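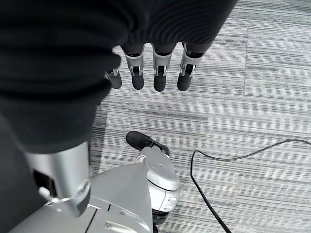
Module 3: From Perception to Motion in Household Tasks

Course handout, robot software laboratory
Instructor: Pascal Hoarau
Laboratory supervisor: Fuseini Akolgo
Issued 16 January 2020

Purpose of this handout

This handout supports the third module of the course. It covers the software path that runs from a camera view to a motion of the arm and hand, with the bathroom vanity as the working case. Students are expected to have completed the reading on coordinate frames and to have a working copy of the Avano planning package on their laboratory account. Students who missed the November introduction to Avano should see Thibault Charpentier before attempting the exercises.

The handout does not replace the safety sheet. No program may be run on the hardware until it has passed in simulation and has been signed off by the laboratory supervisor.

1. Frames of reference

Every position in the software is stated with respect to a frame. The module uses four: the base frame, the head camera frame, the wrist camera frame and the fixture frame, which is attached to the furniture in the task area. A position without a named frame will be returned unmarked.

The most common error in past submissions was to apply a transform in the wrong direction. The Avano convention is that the target frame is written first and the source frame second. Students who have used other packages may be accustomed to the reverse order and should check each call.

A wrist camera moves with the arm. Its transform to the base must therefore be looked up at the time stamp of the image and not at the time the image is processed. When the arm is moving, even a short delay places an object well away from its true position. The lookup function accepts a time stamp as its third argument; leaving it blank returns the latest transform, and this is acceptable only when the arm is at rest.

2. What the wrist view contains

A view from the wrist often contains a good deal of the robot itself. Four fingertips hanging over a striped carpet, a fabric sleeve and a light gray body panel may all fall within the same image. If these are passed to the obstacle map without treatment, the planner will conclude that the hand is already in collision and will refuse to return a path.

The usual remedy is a self-filter, which projects the robot model into the image and removes the points that belong to it. The filter depends on the model being complete. Rigid parts are covered by the supplied files, but two items need separate attention:

Fabric. A sleeve folds as the arm bends, and its outline does not follow any single rigid link. The course files enclose it in a padded capsule. Students may change the padding but must record the value used.

Cables. A slack cable on the floor has no fixed shape and is absent from the robot model. It should be kept in the map as an obstacle. A filter so generous that it deletes the cable is to be treated as a fault.

Patterned flooring presents a further difficulty. Fine streaks in a carpet produce many weak edges, and an edge-based detector may report them as thin objects. Yannick Mallet's notes on the Floveck detector recommend fitting the floor plane first and discarding any candidate whose height above the plane is within the noise of the depth measurement. The same notes warn that this step will also discard small flat items, such as a scrap of paper, and students should state whether that loss matters to their task.

3. The task area

The task area is modeled as a set of surfaces, each with a name and a permitted action. The counter is a support surface. The basin is a container, open at the top. The cabinet fronts are moving surfaces with a hinge. The wall mirror is marked as unreliable, for the reason given below.

Two of these deserve comment. First, the cabinet doors are flat and have no handles, so the handle detector supplied with Module 2 will return nothing. A plan to open a door must be stated in terms of an edge or a push point. Second, the mirror reflects part of the room, and a detector has no means of knowing that a reflected object is not behind the wall. The fixture file therefore contains a mask for the mirror, and any detection inside the mask is to be dropped before planning begins.

Small items on the counter are not part of the fixture file. They must be detected anew on each run, as their positions may change between runs. For the first exercise the items of interest are the cup with the green toothbrush standing in it and the tube of toothpaste lying along the front edge, ahead of the basin. The faucet and the black vase of white flowers are to be treated as obstacles.

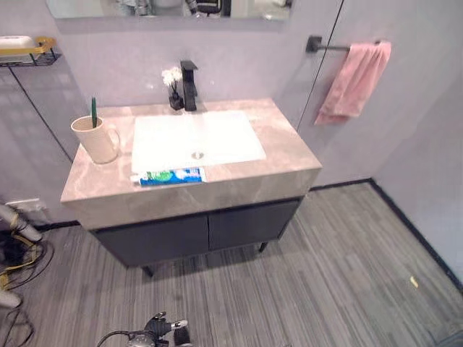 4. Planning an approach

A plan is divided into a transfer, an approach and a contact phase. The transfer brings the hand to a point clear of all obstacles. The approach is a straight line toward the object at reduced speed. In the contact phase the planner gives up control to the hand controller, and the obstacle check between the fingers and the chosen object is switched off. That check must remain on for every other object.

The tube calls for care. It lies close to the edge of the counter, and an approach from the front with the fingers low will bring them against the stone. An approach from above is preferred. The cup may be approached from the side, but the handle must be located first, and the toothbrush rising above the rim must be included in the shape of the object. Students who model the cup as a plain cylinder will find that the transfer path passes through the brush.

The planner is set to stop after 405 attempts. A failure at this limit should be reported as a failure and not hidden by raising the limit.

5. Exercises

Exercise 1. Write a function that takes a wrist camera detection and returns the object position in the fixture frame. Include the time stamp.

Exercise 2. Run the self-filter on the recorded sequence in the Langlois folder, which holds 52 images. List the images in which robot points remain after filtering, and identify the part responsible.

Exercise 3. Produce a plan for lifting the tube. Submit the plan file and a written account of each phase, no longer than 2 pages.

Work is to be submitted through the Drarnar server. Questions on the recorded data should be directed to Faustino Ponce, and questions on marking to the instructor.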